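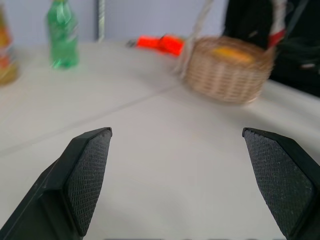 Textured grips collect dirt in a way that smooth handles do not. Skin oil, flour, sawdust and cutting fluid settle in the low parts of the pattern, and wiping moves material across the high parts and packs it into the low ones. The finer the pattern, the sooner it fills. A fine crosshatch such as the one on the dark gray pads of the two black fingers has very shallow valleys, and a beveled border like the one along the left pad is a second place to check for buildup. The methods in this section apply to any surface of that type: pliers handles, clamp pads, jar openers, peelers, knurled knobs and the jaws of kitchen tongs.

Identify the material first

Knurled metal, hard molded plastic and soft rubber look alike when dirty. Press a fingernail into an edge that does not show. If it leaves a mark that recovers, treat the part as rubber. If it leaves no mark and the part feels cold, treat it as metal. Everything else is plastic for cleaning purposes. Coated metal, including painted and powder-coated handles, should be cleaned as plastic.

Basic cleaning

1. Knock out dry material with a dry nylon brush. An old toothbrush works if the bristles are still straight.
2. Mix 2 teaspoons of dish soap into a bowl of warm water.
3. Brush along one set of grooves, then along the other. On a diamond pattern this means two diagonal passes. Circular scrubbing skips the corners of each diamond.
4. Rinse with a damp cloth, or under the tap if the part has no pivot, spring or wiring.
5. Press a dry cotton cloth into the pattern and lift. Do not drag it. Lint from dragging stays in the grooves.
6. Leave the tool open for 20 minutes before putting it in a drawer.

Grease and sticky residue

Old cooking oil turns to a yellow film that soap does not lift in one pass. Make a paste of baking soda and water, thick enough to stay where it is put, and work it in with the brush. Rinse twice. Do not use baking soda on bare aluminum, where it can leave dark stains.

For label glue and tape residue on metal, use mineral spirits on a cotton swab, with a window open and the stove off. Keep it off rubber. Rubber swells in mineral spirits and the pattern loses its edges. On rubber, use plain vegetable oil for the glue, then wash the oil off with soap. The second step is often left out, and the grip is then more slippery than it was with the glue on it.

Rags wetted with solvent go outdoors, spread flat, until dry.

Rubber that has gone sticky

Two different faults feel the same. If the tackiness comes off on a cloth with rubbing alcohol and the surface below is firm, it was a coating or a film, and the part can be kept. If the cloth keeps picking up color after several passes, the rubber itself is breaking down. Cleaning will not fix that. Talcum powder hides it for a few weeks. Replace the sleeve or wrap the handle.

Wrapping a worn handle

Self-fusing silicone tape holds better than electrical tape and leaves no glue. Clean the handle with alcohol, start at the end farthest from the working part, stretch the tape to twice its length and overlap each turn by half. Finish with one turn unstretched. Flesa and Rimska tapes have both held up on my bench; the Rimska roll is narrower and goes around curves with fewer folds. Neither should be used near a pan or a soldering iron without checking the temperature printed on the package.

Replacing stick-on pads

Clamp pads, drawer bumpers and the feet on cutting boards usually fail at the glue and seldom at the pad.

Scrape off the old glue with a plastic card. A steel scraper raises burrs that keep the new pad from sitting flat. Wipe with alcohol and let it dry. Cut the pad 2 millimeters smaller than the seat on every side, with the corners rounded. Square corners lift first. Press the pad down from the center outward and keep it under weight overnight. For pads that work in pairs, cut both from the same sheet and turn the pattern the same way on each. Replace both even if only one has failed, or the clamp will close unevenly.

Knurled metal

A brass brush is hard enough for steel knurling and will not cut into it. On plated parts use nylon only. After washing, put 2 drops of light machine oil on a rag, wipe the knurling, and wipe again with a dry rag. The grooves keep enough oil to slow rust. For kitchen tools, use food-grade mineral oil instead. Vegetable oil turns gummy and brings back the yellow film.

Things to avoid

Bleach on rubber. It hardens the surface.
Steel wool on any pattern. Broken strands stay in the grooves and rust there.
Sandpaper to roughen a smooth spot. It cuts the high parts down to the level of the low ones.
The dishwasher, for glued pads and for wooden handles with rubber sleeves.
Storing rubber grips against soft vinyl, such as some drawer liners. The two can bond over a hot summer.

Storage

Keep clamps and pliers slightly open, with the gripping faces apart. Rubber faces held together under spring pressure take each other's shape. A strip of waxed paper between them is enough where the tool has to be stored closed.

Reader notes

Ratree Sriwong uses a wooden toothpick with the end chewed flat for the corners of a diamond pattern. Tested on a garlic press handle; slower than a brush, but it gets the last of it out.

Ozan Özkan asks whether denture tablets work on tongs with textured silicone tips. They do on tea and tomato stains. They have no effect on grease, so wash first.

Corrected in October: an earlier version gave the baking soda paste for aluminum handles. Use dish soap.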